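Subject: Re: Fleter hand-held gripper kit - anyone using it?
Date: 3/31/21

Answering the list since two people also wrote to me off-list with the same question. We have had the paired kit on loan from Musidport and I have been using it for small desk items, mostly pens and organizers. 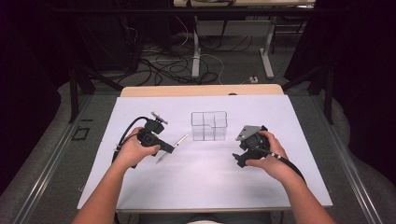
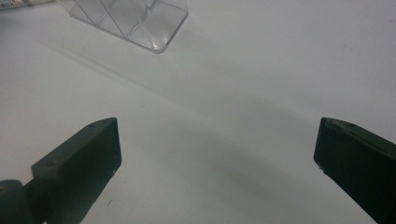 The earlier message asked:

> We are looking at the Fleter kit for recording two-handed tasks
> and can't find much beyond the sales sheet. Is the grip tiring?
> Do the cables get in the way? And is the Dondo software that
> comes with it any good, or do people write their own? We would
> be buying out of a small budget, so a wrong choice will hurt.

Grip first. The handle is fine for me for an hour or so. After that I feel it in the thumb. A coworker with smaller hands wanted a break sooner. If you plan long sessions, have people trade off.

Cables are the weak point. Ours are stiff, and on wide reaches I can feel them pull at the back of the tool. I route them down the outside of each arm, which helps. Crossing your hands is a bad idea. Musidport told me a longer, softer cable is due in August but gave no price.

The fingers are good on anything with flat sides. Thin round things are harder. I drop a pen more often than I would like, usually when I come in too steep. Rubber tape on the inner faces made a difference on an earlier test, but it peels, and I took it off again. Spare fingers come in the box, 3 pairs, and we have not needed them.

Dondo does the job. It records both sides together and the clocks stayed lined up in every session I checked. We have 934 recordings so far and lost 3, all from the same afternoon, when the disk filled up. It gave no warning - you have to watch the free space yourself. Export is slow and the file names make no sense, so I wrote a short script to rename them. I can send it to anyone who wants it.

Price on our quote was $2338 for the pair with software, shipping extra. The Beddoe kit came in lower, but it was sold one hand at a time and the second hand had a long wait, so I never got to try them side by side. If someone here has used Beddoe with both hands I would like to hear how it held up.

For a small budget I would ask for the loan before buying. They didn't push back when I asked.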